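The kitchen fitters and the schedule machine

Matilde Sampaio has been fitting kitchens for the same company in Tindton for longer than I've been writing this blog, and when she tells me something at work has changed I tend to believe her over the press release.

The press release came in January. Simões, the firm she works for, had bought a planning system called Irnach. It takes the drawings for a kitchen, works out the order of jobs, books the deliveries, and gives every task a time in minutes. Over in Rasley, at the workshop, it also runs the drilling line and the panel saw. "Freeing our people to do what they do best" was the phrase. I have read that phrase so many times I could set it to music.

I'll be fair about the workshop. Karthik Pramanik ran the old drill by hand and he doesn't miss it. The holes line up now, the carcasses arrive square, and he goes home with his ears in better shape. He also lost the two people who used to work beside him, who were moved to the warehouse and then, one after the other, left. The company counts that as natural turnover. I suppose it is, if you make the job dull enough.

The fitting side is where I start to grumble. No machine has been sent to hang a door, so on paper the fitters' work is the same. What changed is who decides how long it takes. A pull-out unit next to a corner used to take whatever it took. Now it gets 5 minutes for adjustment, and if you go over, the tablet asks you to choose a reason from a list. "Floor isn't level" wasn't on the list until Matilde complained twice.
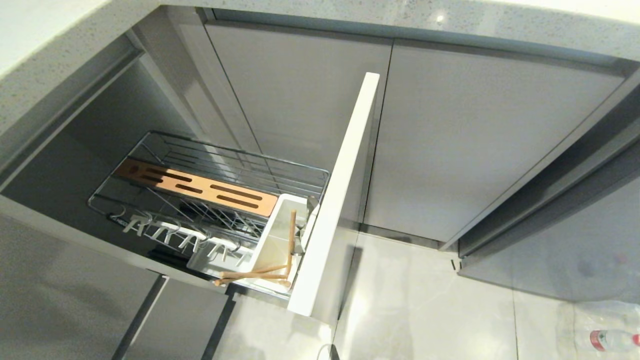 Narrow pull-out in a corner run, with the wire basket behind its white front.

Anyone who has fitted one of those knows the trouble. A tall thin front shows every bit of lean, and the basket behind it has to run clear of the cabinet on both sides. You nudge, you close it, you open it again. Matilde does it by feel and by looking along the edge – neither of which the system has a box for.

Afonso Simões, who manages the fitting crews, told me the times are "only a guide." He sounded like he meant it. But the guide feeds a weekly score, and the score decides who gets the good jobs, so I don't see what's left of the "only." His father Ilídio, who started the business, apparently still writes his own estimates in pencil and leaves them in the van.

The new people worry me more. Kanyarat Thepsuriya joined this spring and learned the trade with the tablet in her hand from day one. She's quick, and Matilde likes her. She has also never been told to stand back and look at a job for a while, because standing back shows up as idle time.

The firm says the system saves about 200 hours a month. I asked whose hours, and where they went. I'm still waiting for an answer on both.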